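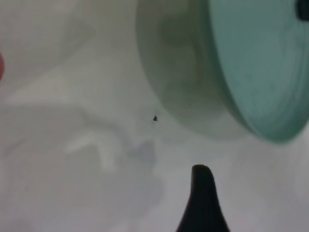
I've had the Pelgate helper arm on trial in my kitchen since August, and people keep asking me if it's worth the money, so I'm putting all my tips in one place (pour a coffee, I ramble!). First one: think about what you put underneath. I love a pale background for the small jobs, and you can see why with that tiny black speck near the round teal piece. It shows right up! On my old patterned mat I'd have missed it completely, and a speck is the kind of thing I want to know about before I let the arm loose on anything.

Smooth out the wrinkles before you start. The Magesa app has a setup walk-through and I skipped it the first time, big mistake. Go slow, and give every dish a bit of elbow room so the finger can get in beside it.

Wipe the black fingers with a barely damp cloth at the end of the day. No sprays! The rubbery smell on mine went away after a week or so.

Now, money. The arm on its own is $400 from Grirside, and the Trollen service plan adds $260 a year, with one home visit and spare fingertips in the mail. I'd take the plan for the first year and then drop it. There's a deluxe bundle at $2000 too, but I tried it at the showroom and it mostly gets you a nicer stand and a longer cord.

What I don't like: it's slow, it beeps when it's thinking, and see-through bowls still give mine trouble in the late afternoon when the sun comes in low. I pull the blind down and try again. For sorting lids and little cups while I'm chopping onions, though, I'd miss it if it went back. Next I want to try it on the spice drawer.

Questions or tips of your own? Use the contact form | © 2025 | Back to top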